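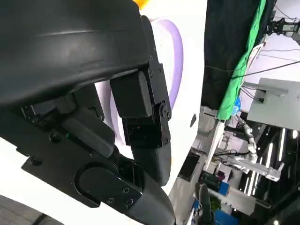

The lavender rim against the white surface.

New Tableware Selected for the Hisosden Dining Room
Jun 28, 2019

The Dining Services Office is pleased to report that the selection of new tableware for the Hisosden dining room is complete. Residents and staff were asked in January to comment on the plates and mugs then in use, and 67 written replies were received. Many asked for more color on the table. Several noted that the old plates were difficult to tell apart from a pale tabletop, particularly for those with limited eyesight.

Hae-won Yoo, Director of Dining Services, reviewed the replies with Tadeo Tapia of the Purchasing Office. Samples were obtained from two suppliers, Zultico and Loltex, and were set out in different combinations before a choice was made. The round lavender plate with a raised rim was preferred for daily service. It will be paired with a light teal mug with a looped handle.

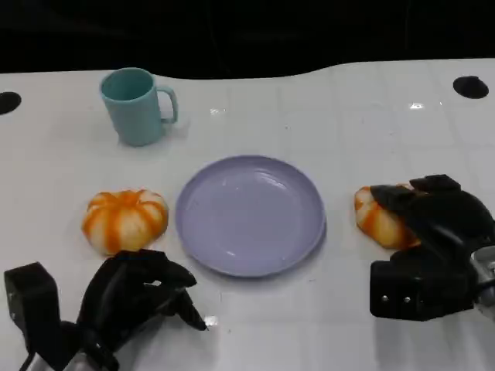 Lavender plate and teal mug, with the striped pumpkins on either side of the plate.

The review also covered seasonal table decoration. Under the new plan, each place will be arranged with the plate at the center and the mug behind it, toward the left. In the fall, a small pumpkin in orange and cream will be placed at each side of the plate. Myung-ja Kwon, who prepared the seasonal plan, recommended that decorations stay low so that residents seated across from one another can converse without moving them. Tall arrangements will no longer be used at the noon meal.

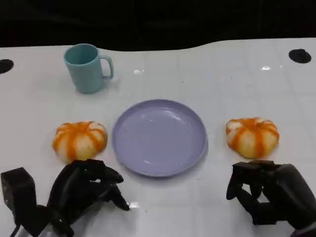

Residents who prefer a mug on the right may ask for one when they are seated, and the dining staff will keep a note of the preference. Those who need a deeper plate or a lidded cup will continue to receive them as before. No change is being made to flatware or napkins.

The old plates will be withdrawn one section at a time, beginning with the tables nearest the kitchen. The Song Room will change over last, as it is reserved for family meals through the summer. Residents may keep up to two of the old plates for use in their own apartments. Requests should be left in writing with Jin-sol Na at the front desk within 10 days of this notice.

Questions about the seasonal decorations may be directed to Bo-ram Chae in the Activities Office. A schedule of the changeover will be posted outside the dining room and delivered to each apartment with the next monthly menu.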